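Wisham Steam Mop: Frequently Asked Questions

Answers to the things people write to us about most. If yours isn't covered, the contact form is at the bottom of every page on the Mollum site, and a person does read it.

Which floors can I use it on?

Sealed tile, sealed stone, vinyl that has been glued down, and linoleum. Sealed hardwood is fine on the low setting as long as you keep moving. Unsealed wood, waxed floors and laminate with open seams are a no. If you don't know whether your floor is sealed, put a few drops of water on it in a corner you don't care about. If the water beads, you're good. If it sinks in, please put the mop back in the closet.

How long does it take to heat up?

21 seconds from cold. The light blinks while it heats and stays on when it's ready. Pressing the trigger before then gives you a dribble of warm water and nothing else.

Can I add vinegar, essential oils or floor cleaner to the tank?

No. Water only. We get this one more than any other, usually from people who have already done it. Vinegar eats the seals, oils gum up the nozzle, and floor cleaner foams. If you've already done it, empty the tank, run two full tanks of plain water through over a sink or outdoors, and open a window.

Tap water or distilled?

Tap is fine if your water is soft. If your kettle looks like the inside of a cave, use distilled or a half-and-half mix.

How often should I descale it?

Every 8 tanks in hard water areas, every couple of months otherwise. The Saveo descaling sachets we sell are made for this boiler. Dissolve one in a full tank, let it stand overnight with the mop unplugged, then rinse until the water runs clear. Overnight means overnight. Twenty minutes while you watch something doesn't count.

How do I wash the pads?

Machine wash warm with ordinary detergent, and hang them up to dry. Skip the fabric softener, which coats the fibers and leaves you with a pad that pushes water from one side of the kitchen to the other. Skip bleach too. A pad that gets regular use will hold up for a good year or so, and you can tell it's finished when the grip strips stop gripping.

Will it work on cloth, or only on floors?

The mop head is for floors. With the handheld nozzle and a cotton cover you can freshen curtains, upholstery and table linen, provided the care label allows steam. Test the back or the hem first. Don't steam silk, velvet or anything your grandmother embroidered.
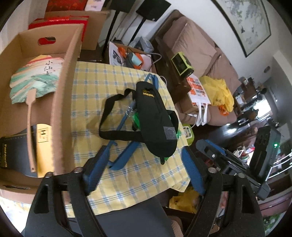

Pale yellow tablecloth with a blue check, on a small table.

For tablecloths, shake off the crumbs before you start, since steam turns them into paste. Work from the center outward and hold the nozzle a hand's width off the fabric. Grease spots need dish soap and a proper wash. Steam will only make them feel at home. If the table underneath is varnished or waxed, take the cloth off and hang it over a rail before you go near it.

Why is my floor streaky afterward?

Old cleaning product, nearly always. Years of polish and spray build up, and steam loosens the top layer and moves it about. Go over the floor two or three more times with a clean pad each time. The first pad will look terrible. Try not to take it personally.

It's leaking from the head. Is it broken?

Probably just overfilled. There's a line on the tank, and it means what it says. If it leaks with the water below the line, check that the tank has clicked all the way in. Still leaking? Stop using it and write to us.

Can I use pads from the Wikström model?

They'll go on, but they're a little narrower and the plate sticks out at both ends. It can scratch soft flooring, and that isn't covered by the warranty.

How long is the cord?

Long enough for most kitchens, never long enough for the hallway as well. You can use an extension cord if it's grounded and rated for at least 2000 watts. The thin white one from the holiday lights isn't.

What does the warranty cover?

Two years on the boiler, pump and switches. Pads and nozzle covers are consumables and aren't included. Keep your receipt, or register the serial number on our site.

Where do I send a return?

Fill in the form first so we can give you a return number. Parcels without one go on a shelf with all the others and wait. Empty the tank before you pack it. Iker Figueroa on the repair bench would like that sentence printed larger, but the page doesn't allow it.

Do you sell single replacement parts?

Yes: tanks, seals, nozzles, trigger springs and handle screws. The seal kit is part number 154 and fits every Wisham sold so far.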